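Shrinking Shelf: How One Regional Tablet Maker Kept Growing
Term project report, Introduction to Technology Markets
Jozefína Sokol
Apr 1, 2019

1. Why this company

I picked Hummont because my first choice, Valness, does not answer email. Hummont sells low-cost tablets to schools and clinics, and it grew last year while most of its competitors were writing sad letters to shareholders. I wanted to know how a company with 351 employees manages that. The short answer is service contracts. The long answer is this report, which had a minimum page count.

2. Sources

I used two annual reports, a trade newsletter and a survey I sent to 400 school purchasing offices. I got 81 replies. Six of those were out-of-office messages, which I have left out of the results, though one was very polite.

3. What the buyers said

Price came up first in nearly every reply, and then the same people went on to describe paying more. Of the 75 usable answers, 40 said they had renewed with Hummont after getting a cheaper quote from Jaiswal. The usual reason was repairs. A cracked Hummont tablet goes out on a truck and another one comes back. A cracked Jaiswal tablet, according to one office in a mood, "becomes a paperweight with a ticket number."

Hummont books the repair contract separately from the hardware, so its shipment figures look dull while its income does not. I missed this in my October draft and spent four pages explaining a slump that had not happened. My instructor wrote "hmm" in the margin. She was right.

4. The Plitport question

Plitport entered the school market last year with a tablet that costs less than a decent backpack. 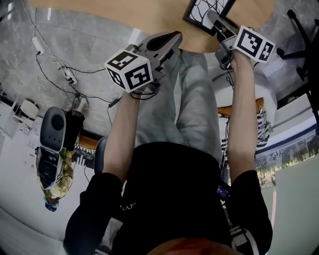

Its repair plan runs for one year, and Hummont's runs for three. Whether buyers care depends on who signs the form — the people who approve the purchase are seldom the people holding the broken tablet in the second spring.

5. Limits

My survey reached buyers only, and mostly ones with time to fill in surveys. I have no figures for clinics. I also could not separate new customers from old ones, as Hummont reports them together and declined to split them for a student.

If I did this again I would start with the contracts and send the survey before spring break.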